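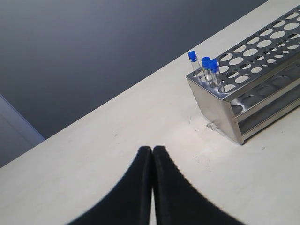 Credit by Examination at Karkcombe: How a Challenge Exam Gets onto a Transcript

Students at Karkcombe College can earn course credit by passing a departmental challenge exam in place of taking the class. The rules are spread over several pages of the catalog, and the form itself explains very little. We spoke by phone with the coordinator of the college's prior learning office, who asked to be identified by job title. The conversation has been shortened and put in order by topic.

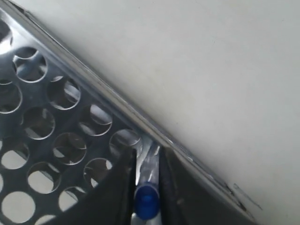 DOLORES PINKHAM
May 5, 2020

The coordinator began with a correction. A challenge exam is often confused with a placement test, and the two have different effects on a student's record.

"A placement test tells us where you should start," the coordinator said. "It can let you skip a course, but skipping a course gives you no credit for it. You still have to fill those hours with something. A challenge exam puts the course on your transcript, with the credit hours attached."

Students who place into second-semester chemistry, for example, have satisfied the prerequisite. They have not earned the first semester. If the degree plan lists first-semester chemistry as a required course, they need either a substitution approved by the department or a passing score on the challenge exam. The coordinator said advisers see this problem most often in the last term before graduation, when the degree audit comes up short.

Eligibility is set by the college and narrowed by each department. A student must be admitted and enrolled in at least one course in the term the exam is taken. The student may not have received a grade in the course being challenged, and a withdrawal recorded after the drop deadline counts as a grade for this purpose.

"That last part surprises people," the coordinator said. "They'll say, 'But I never finished it.' The policy looks at what's on the transcript. If there's a W, you've used your attempt at that course, and the exam is closed to you. An audit is different. If you audited, you can still challenge."

Departments decide which of their courses are open to challenge. Lab sciences usually require a practical section along with the written one, scored separately. A student has to pass both sections in the same sitting. Writing courses require a timed essay and a short portfolio. Studio art and clinical nursing courses are closed to challenge entirely, and the coordinator did not expect that to change.

The request itself goes through Tristivus, the college's records portal. The student opens the form, selects the course, and attaches a statement of preparation. The statement goes to the department chair, who approves or declines it, and then to the business office for the fee.

What belongs in the statement of preparation? The coordinator said it should be short and should refer to the course outline.

"Take the outline for the course. It has a list of learning outcomes. Go down the list and write where you learned each one. 'I did payroll for a small company, I reconciled accounts every month, I prepared the quarterly filings.' That's useful to a chair. 'I am a hard worker and I have always been good with numbers' is not useful to a chair. I return a lot of those."

The portal does not save a partial statement. The coordinator recommends writing it in a separate file and pasting it in. Attachments have to be PDFs, and a file in any other format will upload without an error message and then fail to open on the chair's side. The request will sit in the queue until someone notices.

Most written exams run 90 minutes. In a normal term they are given in the Verbruggen Testing Center, on a schedule posted at the start of the semester. The center is closed for now, and the written exams that can be moved online have been moved. Practical sections are on hold. Students whose requests included a practical section keep their approval, and their fee carries forward to the next available date.

"We aren't splitting them," the coordinator said. "A couple of departments asked if the written half could be done now and the lab half later. The rule says the same sitting, and I don't have the authority to waive it. If the rule changes we'll post it in the portal."

Scoring takes up to seven business days. The passing mark is the department's, and most set it at the equivalent of a C. Credit is posted with a grade of CR, which does not enter the grade point average. A failed exam is not posted anywhere on the transcript. The office keeps an internal record, because the exam can be attempted only once per course.

Asked whether a student can appeal a failing score, the coordinator said that an appeal is possible on procedure and on arithmetic. "If a page was missing, or the points were added wrong, bring it to us. If you think the essay deserved more, that's the department's judgment and we don't reopen it."

The office handled nearly 300 requests last year. Demand is highest in November, when students are registering for spring and want to know whether a course can come off their plan. The coordinator suggests filing well ahead of that. Chairs are slower to respond late in the term, and a request that has not cleared the department by the last day of classes is canceled and must be filed again.

On transfer, the coordinator was cautious. Credit by examination counts toward a Karkcombe degree, but another institution is free to refuse it.

"Ask the receiving school before you pay for the exam. Ask in writing, and ask about the specific course. Some will take CR credit as an elective and refuse it for the major. Some want a letter grade in anything that's a prerequisite. We can send a copy of the outline and a letter saying what the exam covered, and that helps in certain cases. I can't tell a student it will be accepted."

The college also places its own limits on the credit. It cannot be used to meet the residency requirement, and it does not count as enrollment for financial aid. A student who is full-time by one course and challenges that course during the term will drop to part-time. The aid office recalculates the award from that point.

A separate route exists for learning that does not match any single course. The Grasamura project, a portfolio review now in its pilot phase, lets students submit documented work experience for elective credit. It has its own form and its own reviewers. Applicants have 90 days from approval to submit the full portfolio, and extensions are granted only for medical reasons or military service.

"People mix up the two," the coordinator said. "If you can point to one course and say, 'I know this material,' take the exam. It's faster and it costs less. If what you know is spread over several areas and none of it lines up with the catalog, read the portfolio handbook first and then call us."

The office is answering calls and portal messages during regular business hours. Requests for summer exams are being accepted for courses with a written section only.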